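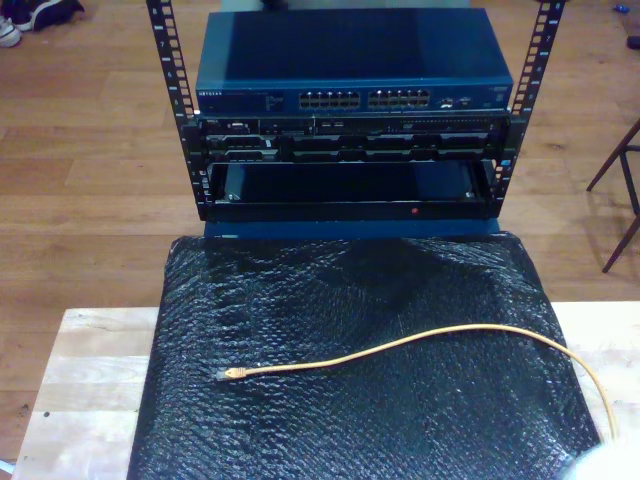 Netgear switch at the top, server beneath it, empty shelf at the bottom.

Setting up a small open-frame rack on a bench

Posted Feb 4, 2020 by Lieven De Graaf

A short open-frame rack suits a home office or workshop where a full cabinet would take up too much floor. Mine uses square-hole rails, so the steps assume cage nuts. If your rails are threaded, skip the part about fitting them.

What you need

Open-frame rack with square-hole rails
Cage nuts and matching screws
Cage nut tool or a flat screwdriver
Spirit level
Hex keys
A soft mat or a folded towel
Hook and loop cable ties

I bought a bag of Orine cage nuts and a Prins rack shelf, $99 for the two. Check the thread before you order. M5 and M6 screws look much the same in the packet and they don't mix.

Step 1. Plan the positions

Work out what goes where before you fit a single nut. Each rack unit takes up three holes in the rail, and the unit numbers are usually printed alongside. Read the same number on both rails. Being one hole out on one side is the usual mistake, and you will only find it when the gear won't sit level.

I put the switch at the top and the server under it, with the shelf below for small boxes that have no ears of their own. Leave a spare unit if your server runs warm.

Step 2. Fit the cage nuts

Hook one lip of the nut into the square hole from the inside of the rail, then squeeze the other lip in with the tool. The lips go left and right, not top and bottom. Wear gloves if you have a lot to do.

Step 3. Mount the gear

Start with the shelf and work up. Have a second person hold the server while you start the screws by hand. Get all of them in a few turns before tightening any. The switch goes in last, and its ports stay empty until the rack is where you want it.

Step 4. Fix down whatever shares the bench
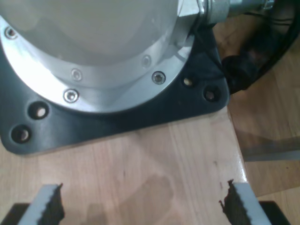 Bench space gets tight once a rack is on it, and anything heavy nearby should be bolted down before you run cables. Work around the fixing in a cross pattern, a bit at a time, and go back over it once at the end. Use countersunk holes where you can. On the dark plate under the silver base the bolt heads sit down inside the holes, leaving nothing on top to catch a sleeve or a patch lead. Pale timber tops like this one mark easily, so wipe up any metal filings before sliding anything across.

Keep thick cables to one side and leave roughly 200 mm between them and the rack – more if you need to get your hand in behind.

Step 5. Level and cable up

Put the level across the top of the rack in both directions and pack under the base if needed. Run power down one side and data down the other. Label both ends of every lead before you plug it in. I use Cullance wrap labels, but masking tape is fine.

Recheck the rail screws after a week or so.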